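Equipment Review: Drarkon Ribbed Metal Workbench Top

Category: Workshop furniture
Reviewed for: Nunder Technical College, Hardware Refurbishment Unit
Supplier: Moldovan Workshop Supplies
Review period: 14 weeks, ending in October

The Hardware Refurbishment Unit strips, tests and rebuilds desktop computers for return to teaching rooms. Until this year the work was carried out on painted timber benches, which had become badly scored. The unit was asked to trial the Drarkon metal top before any wider order was placed, and the findings are set out below for the benefit of other departments.

Delivery and fitting

The top was supplied in 2 sections with a joining strip and a bag of fixings. Fitting it to the existing Fonton legs took one morning. The printed instructions are clear, although the drawing for the joining strip shows it the wrong way up, and staff were obliged to remove it and begin that step again. The edges had been properly finished and no sharp corners were found.

Surface

The ribbing is the main difference between this top and the plain version in the same range. Tower cases can be laid on their sides and turned without catching, and a case set down at an angle stays where it is left. Flat parts such as brackets and side panels are easier to pick up than from a smooth surface, as a fingertip fits between the ribs.

Small screws are less well served. They settle in the grooves and have to be brushed along to the end of the bench. A magnetic dish is now kept at each place, and we would advise other users to order these at the same time. Handwriting on the surface is not practicable, and job sheets should be completed on a clipboard.

The pale grey finish reflects light evenly, and this has been of real help when tracing cables inside dark cases. There is some glare in the late afternoon from the west windows — a blind has dealt with it.

Load and stability

The supplier states a limit of 500 kg for an evenly spread load. The unit has not approached this figure. With several towers on the bench at once there was no movement that could be felt, and the joint between the sections has remained level.

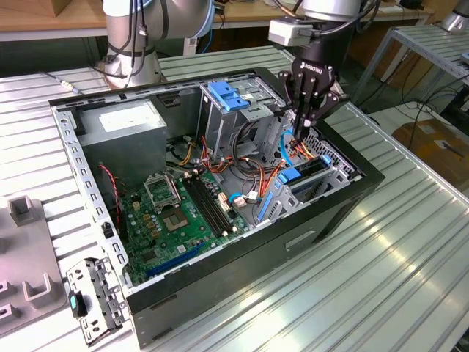 Reviewed by the Senior Technician, Hardware Refurbishment Unit

An open tower takes up a fair amount of room once its side panel is off and the first bracket has been put down beside it. The standard depth is enough for this, but departments handling larger equipment should consider the deep version.

Cleaning

A dry brush along the ribs, followed by a damp cloth, is sufficient. Thermal paste should be wiped up promptly. No staining has been recorded.

Cost

The price paid was £1000, including delivery to the ground floor. Carriage to upper floors is charged separately and should be agreed in advance.

Recommendation

Approved for general use in repair and teaching areas. Not recommended for watch, camera or similar fine work. Orders should be placed through the usual purchasing form, quoting the ribbed finish.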